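Notes from the Skotanside kitchen room

Those of you who come in by the side stairs will have noticed that the long room with the brick wall has been rather busier than usual since the new year. A few people have asked me in the corridor what is going on in there, and I have given everyone a slightly different answer depending on how much tea I had left in my cup, so I thought I would set it down properly for the January newsletter.

The short version is that Kidex, our kitchen and catering support side, is teaching robots to do some of the fetching, opening and putting away that fills up such a lot of the day at our sites. The longer version is that the teaching is done by our own people. You hold a gripper in your hand, you do the job with it as you would normally do it, and the recording goes to the team at Kapoor, who use it to train the arm. A good run at the microwave takes less than a minute. Doing it well, and then doing it well again after the lunch break, is harder than it sounds, as I found when I had a go myself and my wrist complained all evening!
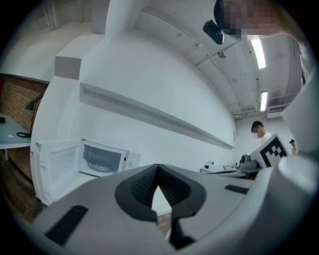 Gripper work at the microwave, Skotanside.

Loretta Marchetti has been looking after the sessions and tells me that the first 621 recordings are in. She spent years on the serving side at Sterirville before she moved across to us, and I think it shows in how she runs things. She is forever stopping people to say that no cook would ever reach for a door like that, and then showing them how a cook would. The Kapoor engineers were a little surprised by this at first (they had come with a plan of their own, poor things) but they now ask her before they change the layout, and the list of tasks pinned up by the door is mostly in her handwriting.

I know there is some worry about where all this leads, and I would sooner write about it here than have it go round the tea points. What we have been told, and what I have asked to have repeated in writing, is that the first arm will go to Sterirville in March, on the late shift only, and that it will take on reheating and clearing trays. Those are the hours we have found hardest to fill. The 30 people on the Sterirville rota keep their hours and their grades, and anyone who would like to train as a gripper operator can do so in paid time. It does mean that the late shift will feel different. There will be less walking back and forth, and more keeping an eye on something else doing it, and some of you have said quite plainly that you would prefer the walking. Please do keep saying so.

Vendula Hudec is gathering questions from all the sites and will take them to the next staff meeting. She has had plenty about breaks, several about who gets called when the arm stops in the middle of a job, and a very good one from the night porters about noise, which none of us had thought to ask. You can catch her in the office most mornings or ring extension 732.

There are still places on the March operator training, and you don't need any experience with computers, only a steady hand and a bit of patience. Put your name on the sheet outside the long room, or ask Loretta to put it down for you.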